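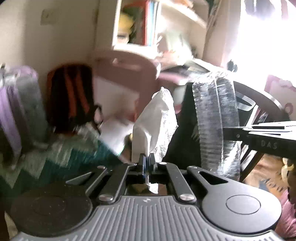

The Dimley hand-held gripper closing on a crumpled white sheet or bag in a cluttered room, with a second gripper at the right.

Dimley Hand-Held Gripper Kit: Frequently Asked Questions

Page last updated 4th April. If your question isn't covered, use the contact form and quote your order number if you have one.

ABOUT THE KIT

What do I get in the box?
The standard kit is a pair of hand-held grippers, a charging dock, a carry case, a small hex key and a bag of spare fingertips. The camera mounts are already fitted. You will need your own computer to copy recordings across.

What is it for?
It lets a person record handling tasks by doing them with the grippers in hand. The recordings can then be used to train a robot arm fitted with the matching end tool. Most of our customers use it for household work such as tidying, packing, folding and clearing surfaces.

Do I need a robot to use it?
Not for recording. You only need an arm when you want to run what you have trained. Several customers hire the kit first and choose an arm later.

Can I buy a single gripper?
Yes, the single is sold as the Dimley Solo. It uses the same dock and fingertips. Please bear in mind that a Solo cannot be paired with a second one afterwards without sending both back to us for matching.

USING THE GRIPPERS

Do I have to clear the room first?
No. Work in the room as it normally is. Bags on the floor, full shelves and a busy desk are all fine, and recordings made only on a bare table tend to give poor results elsewhere. Do move anything you would trip over.

Will it pick up thin or floppy things?
Paper, carrier bags, light packaging and most clothing are within its range. Close the fingertips slowly and take hold of a fold if there is one. Very flat items lying on a smooth surface are harder — slide them to the edge and grip them from there.

What about clear plastic?
The fingertips hold it well enough. Shiny and see-through packaging can confuse the tracking if it fills most of the camera's view, so keep some of the room in sight behind it.

My recordings look smeared. Is the camera faulty?
Almost certainly not. Quick turns of the wrist cause blur at the edges of the picture, and a little of this does no harm. If whole clips are blurred, slow down between one item and the next, or turn on another lamp.

Does a bright window matter?
A window in the corner of the view is usually fine. Try not to point both grippers straight at it for long. Drawing a thin curtain helps, as does starting the session with your back to the glass.

How heavy are they?
Each gripper weighs 923 grams with the battery in. We suggest a break after every 17 minutes of recording, and sooner if your wrists ache.

How long does the battery last?
Up to 3 hours of recording from a full charge. The light on the dock goes out when charging is finished.

CARE AND REPAIRS

How do I clean it?
Wipe the body with a barely damp cloth. Use a dry brush on the linkages and around the pivots. Don't use spray polish, and don't put any part under the tap.

The fingers don't meet evenly. What should I do?
Switch off, open the gripper fully and check for fluff or grit around the linkages. If it still closes unevenly, run the Align routine in the Gollard software. Please don't loosen the pivot screws, as they are set at the factory and opening them ends the warranty.

How often should I change the fingertips?
When they feel smooth or start to tear. Replacements come in packs from our parts page, and we don't recommend mixing a new tip with a worn one on the same gripper.

SOFTWARE AND FILES

Which software does it use?
Gollard, our own desktop program. A licence for one computer comes with the kit. Recordings can also be exported as ordinary video with a separate movement file.

Do you keep my recordings?
No. They stay on the gripper until you copy them and on your computer after that. If you send us a clip for support, we delete it when the query is closed. Check what is on your shelves and desk before sharing anything — letters and family photos are easily forgotten.

HIRE, DELIVERY AND RETURNS

Can I hire before buying?
Yes, through the Bedo hire scheme. There is a refundable deposit of £300, and hire charges come off the price if you go on to buy.

Where do you deliver?
Anywhere in the UK. Orders are packed at our Neagu workshop. The next batch of full kits is due in September; Solo units are in stock.

Can I send it back?
You can return an unused kit in its original case. Used kits are accepted only if there is a fault.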